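Storing original comic pages: Mylar sleeve or acid-free board box?

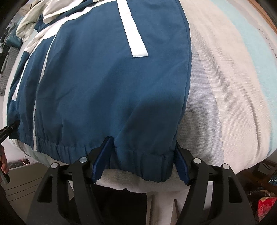 What should an inked 11 x 17 page be stored in if it won't be framed?
An archival polyester sleeve with an acid-free backing board, laid flat in a closed box or portfolio.

stilline_r
Posted 29 Mar 2021
Longer version of the above. I have 30 pages, mostly ink over blue pencil on two-ply bristol, plus a few with pasted lettering. Currently in a Tustden portfolio with the polypropylene pages it shipped with. Planning to move everything to 4 mil polyester. Any reason not to?

tollgate745
Polypropylene without plasticizers is stable. If Tustden states that on the insert, you gain stiffness and clarity from the swap and little else. PVC is the one to get rid of. Check the smell.

Rosalind Esposito
Disagree in part. Polyester holds a static charge. For plain ink that's fine. For loose graphite, charcoal or flaking correction fluid it can lift material off the surface. I keep those in a folder with unbuffered tissue and no sleeve.

stilline_r
Most of mine have white-out on them. Two Marchetti covers have it very thick, over the logo area.

Rosalind Esposito
Then folders for those two. Check the paste-ups as well. Old rubber cement stains through and the lettering drops off. Leave a dropped balloon in the sleeve with its page and don't reglue it with anything from the craft store.

tollgate745
I have 200 pages in polyester and have seen lift on 3, all soft pencil. White-out on mine has not moved. I think the static issue is overstated for published-era inked work.

Rosalind Esposito
How often do you take them out?

tollgate745
Rarely. Fair point, handling would matter.

j_lindgren
Humidity matters more than any of this. Mine sit at roughly 45 percent RH in an interior closet. Sleeves open on one short side, never sealed. Sealed polyester traps whatever moisture was in the board when you closed it.
Juniper Lindgren

tollgate745
Agree on leaving an end open. Also interleave with buffered board, one per page, and replace it when it yellows.

stilline_r
OK. Polyester for the plain ink pages, folders for the two covers and anything with heavy pencil. Does the box need to be metal edge or is a clamshell enough?

j_lindgren
Clamshell is enough if you don't stack anything on it.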